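Yule Suites - Bathroom Inspection Checklist
Unit: 20, main bathroom
Date: September 14, 2026
Completed by: Ebise Adugna
Last full inspection: May

Mark each item OK, Watch or Fix. Add a comment for anything other than OK. Leave the form in the unit folder when finished.

Door and floor

Door opens fully and latches - OK
Privacy lock releases from outside with a coin - OK
Floor tiles firm underfoot - OK
Grout and caulking at tub - Watch
Comment: Caulking has lifted a little at the tap end. Still sealed when pressed. Redo it if the gap gets any longer.
Bath mat has non-slip backing - Fix
Comment: Backing is worn smooth on one corner. Mat removed and put in the discard bin. Replacement to come from the linen room.

Electrical and ventilation

GFCI outlet trips and resets - OK
Outlet cover tight, no cracks - OK
Light fixture secure, all bulbs working - OK
Exhaust fan runs and holds a tissue against the grille - Watch
Comment: Holds the tissue but the fan is noisy on start-up. Grille vacuumed. It's a Dustitz unit, same as the one replaced on the second floor, so check stock before ordering.

Tub and shower

Grab bar takes full weight without movement - OK
Shower hose and head free of leaks - OK
Hot water at or below the posted limit after 3 minutes - OK
Tub drain clears without pooling - Fix
Comment: Slow. Hair pulled from the strainer, better afterwards but water still stands at the back. Needs to be snaked. No chemical drain cleaner in this unit, please - the last lot marked the finish.

Toilet

Tank lid sits flat - OK
Base firm, no rocking - OK
Shut-off valve turns by hand - Watch
Comment: Stiff. Turned it 2 full turns each way and it didn't drip.

Sink and counter

Basin free of chips and cracks - OK
Pop-up stopper lifts and seals - OK
Overflow hole clear - OK
Comment: Poured a jug in with the stopper closed. Water went down the overflow with no backup. The hole is the small oval one near the front rim, easy to miss when wiping down, so run a bottle brush around it at each turnover.
Marble counter cleaned with stone-safe product only - OK
Comment: Fornitz stone cleaner under the sink, half full. No vinegar or bathroom spray on the marble.
Joint between basin and counter sealed - OK
Comment: Went along it with a fingertip, front and right side included. No gaps felt.
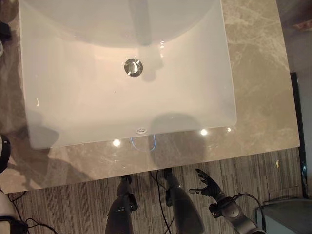 Storage and supplies

Cabinet doors close, hinges tight - OK
Cleaning products labelled and in original bottles - OK
Supply shut-offs under sink dry - OK
First aid kit stocked - Fix
Comment: Out of large bandages.

Follow-up

Tub drain to be snaked before the next booking. Mat and bandages can go up together. Watch items to be looked at again at the next inspection.

Signed: E. Adugna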